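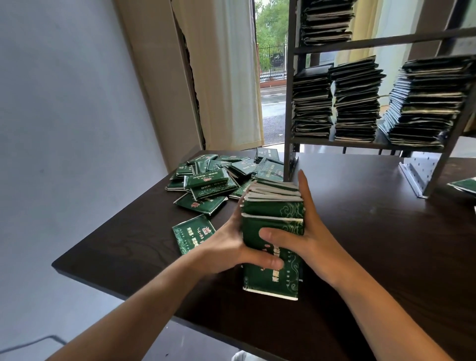

By the demonstration lead, Kostama project, Tundlow

Squaring up booklets: notes from September

Most of September went on one job, which was taking booklets from a loose pile, squaring them into a stack and putting the stack on a shelf. It is the first task on our list that needs both hands all the way through, and it took longer to get right than the cup and tray work we reported in the last issue.

The booklets are thin with green covers, and they slide over one another at the slightest push. A person deals with that without thinking. You gather a handful, stand it upright on the table, press in from both sides, and give it a tap if the edges are still uneven. When we tried to write this out as steps for the robot we got as far as the second line before we started arguing about what counted as a handful. Showing it by hand was quicker.

We now have 492 demonstrations of the full task. Of these, 420 have been checked and kept. The rest were dropped, mostly for one of two reasons. Either a stack was let go before it was steady, or the demonstrator's arm came across the view at the moment the fingers closed, so there was no way of telling where the grip was. If you are demonstrating, please keep your elbows low and out to the sides. It feels awkward for the first few goes.

We also had a go at the same task by remote control, using the Vieira hand controllers. This went less well. The operator can see the pile but cannot feel it, and the usual result was a grip that was far too tight, with the middle of the stack bowing out. After 24 attempts we had 6 we would be happy to train on. We have not given up on it, but for now remote control is being kept for the last part of the job, moving a finished stack to the shelf, where touch matters less and the arm's real reach matters more.

A few things have changed in how we ask people to demonstrate. They apply from now on, including to anyone who did the training in the summer.

Start with the pile as it is. Several people had been tidying it before recording, which makes for a neat demonstration and teaches very little. Booklets at odd angles, overlapping, one off by itself on the far side of the table – all of that is wanted.

Press with the flat of the fingers and keep the thumbs on the front cover. Hooking the fingertips round the back works for a person, but the robot's hands cannot copy it.

Hold the stack still on the table for a moment before lifting. The software uses that pause to mark where squaring ends and carrying begins. Without it we have to mark the place ourselves, and that has been eating up whole afternoons.

Do not correct the stacks that are already on the shelf. They lean a bit and some covers stick out. The robot will have to work next to stacks like that, so leave them alone unless one is about to fall.

If you drop a booklet, carry on. Pick it up, put it back with the others and finish the stack. We used to stop and start again, and as a result we had almost nothing showing how to recover from a slip. Say "drop" out loud when it happens so that it can be found later.

On light: the curtain and the open door give us plenty in the daytime, but the shelves have the brightness behind them and the stacks come out dark. The colleagues at Londmont who do the labelling asked whether we could add a lamp. We would prefer to keep the mix for now, and they have agreed to flag any recording where the shelf edge can't be made out.

The first training run on the kept set is under way. Early tests with the arms have been limited to short stacks, and squaring is ahead of gathering, as we expected. The next batch of demonstrations will use the same booklets with a different table height. Slots are open from nine in the morning, and the sign-up sheet is in the usual shared folder.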